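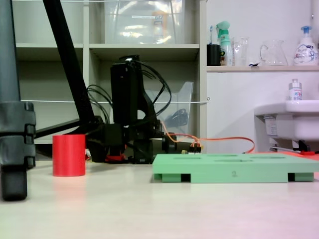 Hiring Rooms at the Turncombe Centre: Frequently Asked Questions

The answers on this page apply to all hirers of rooms at the Turncombe Centre, Skunedthorpe, including regular groups, private individuals and outside organisations. They should be read together with the Conditions of Hire, a copy of which is sent with every booking form. The charges mentioned were last reviewed on 3rd March.

Booking a room

Who may hire a room?

Any person aged 18 or over may apply. The person who signs the booking form is the hirer, and remains responsible for the room throughout the period of hire. Bookings may not be passed on to another person or group without the written agreement of the Lettings Office.

Which rooms are available?

There are three. The Tsakiris Hall is on the ground floor and is suitable for talks, classes and receptions. The Cekamer Room, also on the ground floor, seats up to 23 people at tables. The Upper Meeting Room is intended for small groups and may be hired by the hour.

How far ahead can I book?

Single bookings are accepted up to a year ahead. Regular groups are asked to renew each January, and existing groups are given first refusal of their usual time. Requests made with fewer than seven days' notice will be considered, but cannot be promised.

Can I view a room before I book?

Yes. Viewings are arranged by the Lettings Manager, Evangelia Theodorakopoulos, and last no more than half an hour. Please do not visit without an appointment, as rooms in use cannot be entered.

Is my booking confirmed once I have sent the form?

No. A booking is confirmed only when the deposit has been received and a letter or email of confirmation has been issued. Until then the room may be offered to another applicant.

Charges and payment

What does it cost?

The full-day charge for the Tsakiris Hall is £273. Charges for the other rooms, and for part days, are set out in the scale of charges enclosed with the booking form. Registered charities based in Skunedthorpe pay a reduced rate and should give their charity number when applying.

When must I pay?

A deposit of one quarter of the charge is payable on booking. The balance falls due 14 days before the date of hire. Regular groups are invoiced at the start of each term.

What happens if I cancel?

Where notice is given in writing at least 28 days before the hire, the deposit is returned in full. Between 28 and 14 days, the deposit is kept. Within 14 days the whole charge is payable, unless the room can be let again – in that case, only the deposit is kept.

On the day

May I arrive early to set up?

The period of hire includes setting up and clearing away. If you need longer, please book the extra time. The room must be clear by the hour stated on your confirmation, and late departure is charged in half-hour steps.

Are tables and chairs included?

Tables and chairs are included in the charge. A plan of the layout you want should reach the Lettings Office three working days beforehand. Furniture must be lifted when moved, not dragged, and may not be taken outside.

Can I serve food and drink?

Hirers may bring their own food or use a caterer of their choice. Alcohol may be served free of charge to guests. It may be sold only where the correct licence is in place, and a copy must be lodged with the Centre before the event.

May I bring my own electrical equipment?

Yes, provided that it is in good order and is suitable for the room. Leads must not cross a doorway or walkway. The Centre may ask for any item that appears unsafe to be switched off.

Can decorations be put up?

Free-standing decorations are welcome. Pins, nails and adhesive tape must not be used on walls or woodwork. Candles, smoke machines and confetti are not permitted in any room.

Is the building accessible?

Both ground-floor rooms have level access and share an accessible toilet. The Upper Meeting Room is reached by stairs only. Hirers whose guests have particular needs are encouraged to mention them on the form.

Other matters

Do I need insurance?

Private hirers are not asked for insurance. Clubs, businesses and tutors must hold their own public liability cover and supply a copy of the certificate each year.

How do I make a complaint?

Complaints should be made in writing to the Centre Director, Setsuko Tamura, within 14 days of the hire. A reply will be sent within ten working days of receipt.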